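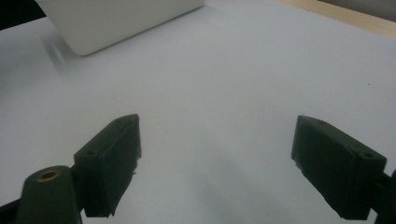

白色桌面与白色盒状物,两者的白并不相同

白色是一种明度极高而彩度极低的颜色,通常由物体表面对可见光各波段作近乎均匀的漫反射而产生。在日常语言中,白色常被当作“没有颜色”的同义词,但凡是到涂料店买过白漆的人,都很难继续持这种看法。

目录
1 定义与测量
2 颜料
3 商品白
4 语言与习俗
5 建筑与室内
6 参见

定义与测量
物理学意义上的理想白色表面会把入射的可见光全部漫反射回去,自然界中不存在这样的表面,广告中则相当常见。新雪、石膏和硫酸钡粉末较为接近,后者因此长期用作测量时的参照物。

白色在人眼中是否成立,取决于照明和周围的颜色。同一张纸在烛光下反射的光偏黄,在晴天的阴影里偏蓝,观看者一般仍称之为白纸,这种现象称为颜色恒常性。恒常性在两种白色并置时会打折扣:单独看毫无问题的一块白,放到另一块旁边,便可能显得发黄、发灰,或者让人想起牙齿。

工业上用白度指数描述样品的白。指数有多种算法,结果未必一致。纸张和织物中常加入荧光增白剂,它吸收紫外线并发出蓝光,使样品在某些算法下的得分超过理想白色。换言之,比完美更白在技术上可行,洗衣粉行业对此从不怀疑。

颜料
铅白是最古老的人造白色颜料之一,古代的制法是把铅片置于醋的蒸气中,待其表面生成白色碎屑后刮下。铅白遮盖力好,干燥快,有毒。最后一项在很长时间里没有影响它的销路,画家用它画皮肤,讲究仪容的人则把它直接涂在皮肤上。

锌白即氧化锌,十八世纪末开始受到重视,毒性远低于铅白,色调偏冷,但遮盖力较弱,在油画中容易变脆。钛白即二氧化钛,二十世纪初投入工业生产,此后逐步取代了前两者的大部分用途。今天的墙壁、塑料外壳、纸张和防晒霜里都可能有它。

石灰水严格说来是一种涂层,由熟石灰加水制成,刷上时近于透明,与空气中的二氧化碳反应后才变白。初次使用者往往在它变白之前又刷了两遍。

商品白
零售涂料的白色数量与人眼的需要没有明显关系。涂料商亨里克斯(Henriques)的一本色卡收有80种白色,其中30种的名称含有“雪”字,另有5种以面粉命名。同业的洛梅尔(Lomell)走的是另一条路,只给编号,据说顾客因此更加犹豫。

色彩顾问罗萨里奥·巴普蒂斯塔(Rosário Baptista)在《芬达里白色考》中把商品白分为冷白、暖白和“退货白”,第三类指顾客在店里认作冷白、到家后认作暖白的颜色。她建议把试样刷在硬纸板上,早晚各看一次,并且不要征求家人的意见。该书初版印了4,000册,封面原定为纯白,因印厂与出版方对纯白的理解不同,最后改用绿色。

语言与习俗
汉语里“白”的含义相当分散。“明白”“坦白”取其清楚,“白费”“白跑”取其徒劳,“白吃”则表示不付钱。戏曲中的“白”指念出来的词句,与颜色无关;“白脸”的白与颜色有关,只是脸谱上涂了大片白粉的人物多半奸诈,与这种颜色在别处的好名声不大相称。

在中国传统中,白色是丧服的颜色,按五行之说又配西方和秋季。欧洲的白色婚纱在十九世纪中叶以后才逐渐成为惯例,此前新娘多穿自己最好的一件衣服,颜色不限。白色衣料当时难以保持洁净,穿它的意思大致是洗衣服的另有其人。

建筑与室内
地中海沿岸一些村镇有用石灰粉刷外墙的习惯,可反射日光,石灰的碱性也有一定的消毒作用。穆克盖特(Mukgate)的旧城区每年六月重刷外墙,沿街住户各用各的桶,远看是一片整齐的白,走近则能分辨出每一户的边界。当地曾提议统一用料,住户普遍赞成,条件是统一成自己家的那一种。

二十世纪的现代主义建筑常被概括为白色,这与黑白照片的流传有一定关系:不少住宅的墙面原本是浅黄、浅粉或浅蓝,印到书上一律成了白色,后来的仿建者照着书刷。

白色家具和家电的流行与卫生观念有关,理由是污渍在白色上容易被发现。同一条理由后来也用于反对白色家具。不同批次、不同材质的白色制品放在一起,往往有一件显得偏黄或偏奶油色,老化会使差别加大,塑料尤甚。

参见
灰色
米色
颜色恒常性
二氧化钛
石灰水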